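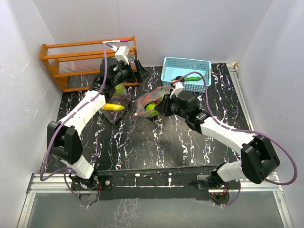
Reports > Food Storage > Brendstead

Brendstead Kitchen Storage Project: Progress Report to the Handard Fund

Prepared by Aurora Mota, project lead
Period covered: June through September

Summary

The project is on schedule. The layout for the storage corner has been settled, the bag order has arrived, and the first households have received their kits. One item, the printed guide, is behind and will need another month.

The grant for this period was $1,726. Most of it has gone to racks, baskets and bags. Nothing was spent on travel.

Storage corner

The corner layout uses two pieces. The orange-brown wooden rack stands in the back left corner, with clear plastic panels between its rails. The light blue basket goes to the right of it, against the back wall. We tried the basket on the left in June and moved it, as people reached across the rack to get to it.

Loose vegetables go in the basket without a bag. The basket has rows of small holes in its sides, and we ask households to leave those clear and not to line it with newspaper. Long items such as chili peppers lie flat on the bottom. Berkay Kocabaş looked at deeper baskets from two other suppliers. They held more, but the items underneath were forgotten, so we stayed with the present size.

The dark marbled top under the corner has stayed on. It shows crumbs and dust more than the old surface did, and it gets wiped down at the end of each session.

Bags

We bought 1,000 clear zip bags with a red seal strip. By the end of September, 877 had been given out. The strip was chosen after older participants told us they could not find the opening on the all-clear kind. Complaints about this have stopped.

Two points came up in the sessions run by Zübeyde Duman:

- People overfill the bags and then cannot close them. The sessions now include a few minutes on how much to put in.
- Several households wash and reuse the bags. We have no objection, but bags used for raw meat should be thrown out, and the guide will say so.

Oğuzhan Taşdemir has asked for a smaller bag size for single-person households. We would like to include one in the next order if the fund agrees.

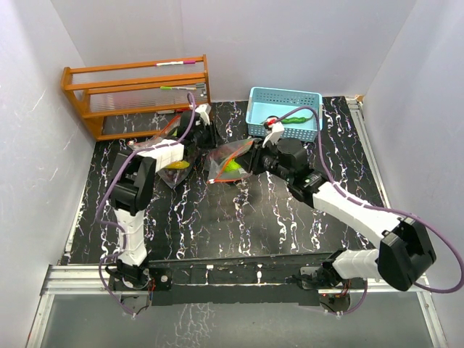
Printed guide

The text is finished in English and is with Þórarinn Gunnlaugsson for layout. The first proof came back with the bag and basket pages in the wrong order, and the rack assembly steps were too small to read. A second proof is due next month. The print run will be 900 copies.

Problems

The rack panels are harder to clean than expected. Flour gets in where they meet the rails. A soft brush works, and we have added one to each kit at a small cost.

Deliveries to Skerkus were late twice. The driver now calls ahead.

Next period

- Approve the second proof and print the guide
- Order smaller bags, subject to your reply
- Start sessions at the Keskin site, mornings only
- Visit the first households again to see which parts of the kit are still in use

A full list of purchases, with receipts, will be sent separately.

14 shares
2 comments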